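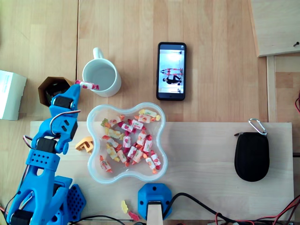 Does moving the candy dish away from the desk make office workers eat less? Possibly a little, but the evidence we have is too thin to support the advice usually built on it.

4.2 Distance and self-report

The claim rests largely on food diaries, and we doubt the diaries. Dantas asked 101 office workers at two firms, Pavico and Jadoon, to write down every sweet they ate over 6 weeks. At Pavico the dish stayed within reach. At Jadoon it was moved to a shared shelf up to 4 meters away. Staff at Jadoon reported eating less, and the difference was credited to the walk.

We see two problems with that reading. People who have to stand up in front of coworkers to get a sweet may eat fewer, or they may write down fewer, and a diary cannot tell these apart. The dishes were also refilled by whoever noticed they were low, with no record of how much went in, so there is nothing to check the diaries against. The Fusterby study weighed its dishes each night and found a much smaller gap, though it had problems of its own (visitors ate from the dishes too).

Size adds to the trouble. A piece like the one in Figure 2 is easy to eat without thinking and easy to forget by the time the diary is filled in. Several diaries simply say "a few."

Figure 2. A small red-and-white candy. Diary keepers were told to enter a sweet of any size as one item.

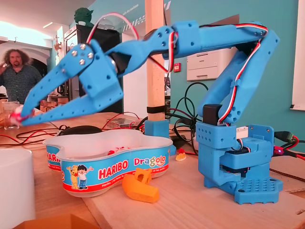 4.3 What the Grallton data add

Awan's Grallton survey is often cited as independent support. It used the same diary form, with the same instructions, and so inherits the same weakness. Her larger sample narrows the error bars around a number we still have no good reason to trust. We have left it out of the pooled estimate and report it separately in the appendix.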